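社区问答 > 影视与影展 > 观众交流

第一次去Sunholm影展,大师班和放映怎么排才不后悔?
提问者:小满爱看片
发布于2022年6月8日

各位影迷好!九月我终于要去Sunholm影展啦,攒了两年的假全押在这上面。片单还没全出,可我已经兴奋得睡不好了。现在纠结的是,第三天上午有Ozan Erdem的导演大师班,讲非职业演员怎么调度,同一时段主厅又放Zeltard单元的开幕片,只放一场。我买的是395块的通票,听说通票不含大师班,要另外预约,是这样吗?还有,我英语听力一般,现场有没有中文同传?住的地方订在Flullville老城,走过去来得及赶早场吗?先谢谢大家!

回答者:胶片味的橘子

去过两届,必须来答!大师班我强烈推荐,真的。上一届我听的是Tõnu Jõgi讲声音剪辑,他把同一场戏的三版混音放给我们听,第一版几乎全是环境声,第三版只剩脚步和呼吸,全场安静得不得了,我出来以后看片子的耳朵都变了(到现在还会在电影院里数脚步声,同伴很烦我)。这种东西网上找不到回放的,影展只发文字摘要,而且很短。

通票确实不含大师班,但是持通票预约不用再交钱,登录影展账号,在“活动”那一栏里点就行,别去“放映”那一栏找,我第一年就在那里找了一晚上。主厅有2,777个座位,开幕片一般不会满,大师班的小厅就小得多了,开放预约当天就要抢。
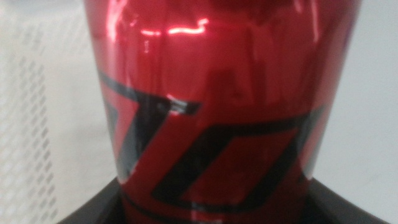 几条排片的小经验

先把只放一场的片子标出来,再往空档里填别的。
两场之间至少留四十分钟,映后谈经常超时,主持人都舍不得打断,观众也舍不得走!
老城到主厅走路二十五分钟,是上坡。早场请提前出门,面包店七点就开了。
同传只有英语和当地语言,中文没有。不过Erdem讲话很慢,爱用片段举例子,听力一般也能跟上大半。可以先把他早期那几部短片补了,他每次都会拿出来讲。

要是实在放不下Zeltard的开幕片,可以留意闭幕前一天的加映,名单前一晚才公布,贴在售票处门口,官网更新会慢一点。我就是这么补到一部以为错过了的黑白片,坐第二排,脖子酸了一天,开心了一个礼拜!

回答者:路过的老影迷

选大师班+1。开幕片以后总有机会上别的影展。

回答者:Flullville不下雨

补充一点楼上没说到的。大师班预约成功以后要在开场前十五分钟到,过时名额就放给门口排队的人了。反过来讲,没约上也别灰心,去排队!我前年排在很后面,照样进去了,还在提问环节拿到了话筒,紧张得把准备好的问题忘掉一半,导演还是很认真地答了好几分钟。

另外,影展场刊值得买,里面有每位嘉宾的长访谈,印了3,000册,卖完不加印,第一天就去拿。中英对照是没有的,英文版在左边那个柜台。

楼主看完一定回来写观后感啊,我今年请不出假,就指望你们了!

提问者补充:
太感谢了!已经决定去听Erdem,开幕片就等加映。短片今晚就开始补,场刊第一天去抢。想再问一下橘子,小厅的座位是对号的还是先到先坐?

胶片味的橘子 回复:
先到先坐,坐左侧靠前,话筒一般从那边开始递。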